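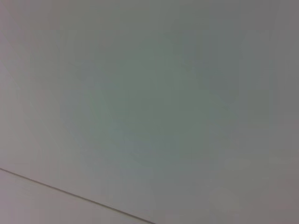 4. Preparing and painting interior walls

This section covers the Malladby low-sheen wall system on plasterboard and on previously painted walls. For bare timber, go to Section 5. For bathrooms and laundries, read the Rurano sealer notes in Section 6 before you start.

4.1 Before you begin

Check the batch number on the lid of every tin. If the numbers differ, pour the tins together into a larger bucket and stir until the colour is even. Tinted greys and greens show a batch change more than whites do.

Write the batch number inside the back cover of this manual. The helpline will ask for it.

CAUTION: Homes built before 1970 may have lead paint under later coats. Do not sand until you have tested the wall. Test kits are sold at most hardware shops.

4.2 Preparing the wall

1. Move furniture to the centre of the room and cover it. Lay drop sheets up to the skirting boards.

2. Turn off the power at the switchboard before loosening power point covers or light switches. Do not remove fittings that are wired in.

3. Wash the wall with sugar soap, working from the bottom up. Rinse with clean water and leave it to dry overnight.

4. Fill dents and screw holes with Ulel fine filler. Holes deeper than a fingertip need two fills, with drying time between them.

5. Sand the filled spots by hand, then go over the whole wall lightly with a pole sander. Wear a P2 mask.

6. Wipe off the dust with a damp microfibre cloth.

7. Spot-prime every filled area. Unprimed filler soaks up paint and leaves dull patches, a fault known as flashing.

NOTE: If the old paint is gloss or semi-gloss, prime the full wall. One coat is enough.

4.3 Painting

1. Stir the paint with a flat paddle for two minutes, lifting from the bottom. Do not shake the tin.

2. Cut in along the ceiling line, corners and skirting with a 63 mm brush. Cut in one wall at a time so the edge is still wet when you roll.

3. Load a 12 mm nap roller and roll a section one metre wide, ceiling to floor.

4. Lay off in one direction with light strokes. Do not go back over paint that has started to tack up.

5. Continue to the end of the wall without stopping — a break halfway across will leave a lap mark.

6. Wait four hours, then apply the second coat. In cold or humid weather, wait until the next day.

CAUTION: Do not paint if the wall is below 10 degrees, or in direct sun through an open window.

4.4 Checking the finish

Leave the second coat for a full day before judging it. Wet paint is lighter than dry paint in most of the range, and a wall that looks patchy in the afternoon is often even the next morning.

Look along the wall in daylight first, then with the room lights on. Shade that moves when you change the light is not in the paint. A patch that stays put under both is flashing or thin coverage, and needs a third coat over the whole wall. Touching up one spot will show.

4.5 Storage and clean-up

Scrape the roller back into the tin, then wash it in a bucket and tip the water onto a garden bed away from drains. Wipe the rim and press the lid down with a rubber mallet. Stored upright and out of the frost, an opened 500 mL sample pot keeps for six months — larger tins keep longer.

Heydari extension poles should be dismantled before storage. Replacement locking collars are part no. 1183.

Section revised 23rd February by Firouzeh Ranjbar. Replaces leaflet 562.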